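Folding stations at the Nestgate hall: where things stand
25 April 2023

The two folding stations on the upper floor at Nestgate have now run through a full month of regular shifts. Several people in the other buildings have asked what they do and what happens to the folding crew, so this item covers both.

The stations came from Semetti and use a pair of arms over a white table. An operator lays a garment down and the arms take it by the edges, pull it straight and fold it. For the moment they handle knit tops only. Shirts with buttons, anything with a hood and all of the Grusa workwear still go to the hand tables, and that will stay the same through the summer.

Black tops were the hard part during setup. The system finds the edges of a garment by contrast, and on dark fabric it could read the outline well enough but missed creases in the middle. The software was changed twice. The operators also found that smoothing the top by hand before stepping back saved a second try, and that step is now in the written instructions.

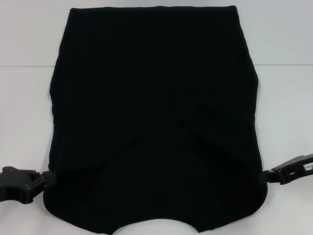

On the best shift so far the stations finished 401 pieces between them. An experienced folder is still faster on a single top. The difference shows late in the shift, when hands and shoulders get tired and the stations keep the same pace.

No jobs have been cut. The folding crew is the same size as before, and the written agreement with the company says it will stay that way for the length of the trial. What has changed is the work. Each station needs one operator, who loads the table, checks the finished stack and clears stops. Operators rotate back to the hand tables after two hours. The first plan had people on a station for a whole shift, and the crew asked for that to be dropped. They said the waiting was harder on them than the folding.

Pay was the other question. Station operators get the machine rate while they are assigned there, including the time the station is stopped. The piece bonus at the hand tables was worked out on a mix of easy and difficult garments, and with many of the easy ones going upstairs the old target of 216 no longer made sense. It has been suspended, and everyone at the hand tables gets the average of their last bonus payments until a new figure is agreed on.

Noise is lower than expected. The floor around the stations is marked in yellow, and carts have to go the long way past the elevator. That is a nuisance, and moving the sorting racks is being looked at.

Training for the next group of operators starts in May at the Halás building. It takes two days and is paid as regular time. Sign up on the sheet outside the break room or tell your shift lead.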